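Vultmont Fruit Handling Set – README

Vultmont is a collection of short robot recordings built around one everyday job: getting bunches of grapes off a display and into a crate. We made it at Brumow, where crates have been packed and shelves filled by hand for as long as the place has existed, and where the people who do that work had plenty to say about which parts a robot should take over first.

Their answer surprised us a little. They were happy to keep the choosing and arranging – that's the part they like – and wanted help with reaching, bending and going back and forth to the crates.

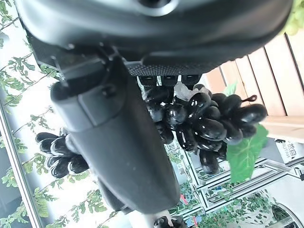

Lộc Đỗ
Maintainer, Vultmont set

What's in the set

There are 988 episodes split over 21 task folders. Each episode has video, joint positions and a one-line instruction in plain English, such as "put the green grapes in the near crate". Nine of the folders use both arms together, and those are the ones I'd open first, because they are great fun to watch!

The grapes are artificial. Real ones bruise, leak and change shape by the afternoon, and we wanted the same bunches to come back day after day. Please keep this in mind if you plan to train on the set and then work with real fruit. Grip force in particular won't carry over. 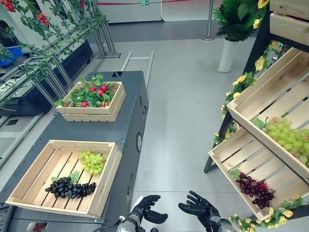 Data card, issue 2, page 3

Folder names start with the colour of the grapes (dark, green, mixed) and end with where they go. Crates with leaves and red fruit are there as clutter and are never the target, though arms do pass over them.

What changes for the staff

Shelf work at Brumow used to mean one person doing the same round all shift. In the trial that person became the robot's minder: they set the crates out, start the task, watch it and step in when a bunch slips. Operators got the hang of it quickly, and several of them now write the task instructions themselves. Their wording is better than ours was (shorter, for a start), so we kept it unchanged in the files.

There are things still to sort out. Minding is easier on the back but harder on the attention, and 48 minutes turned out to be as long as anyone wanted to do in one go. We swap people over at that point. Pay grades for the new role were agreed before recording began, and I'd urge any other site to do it in that order.

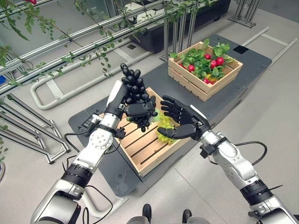
Does the robot replace the person on the shelf?
At Brumow it takes over the lifting and carrying, and a member of staff stays with it to set up, choose the fruit and deal with anything that goes wrong.

Known gaps

Failed grasps are kept and marked "fail" in the notes column. A few early episodes have no notes at all. Lighting is indoor only.

Loading

Unpack the archive, then run the Hadanix reader on the top folder. Older versions of the reader skip the two-arm folders without a warning, so check the episode total after loading.

Changes

June 8, 2024: instructions rewritten by operators, duplicate episodes removed.
Next: a folder of crate-to-shelf tasks, planned for July.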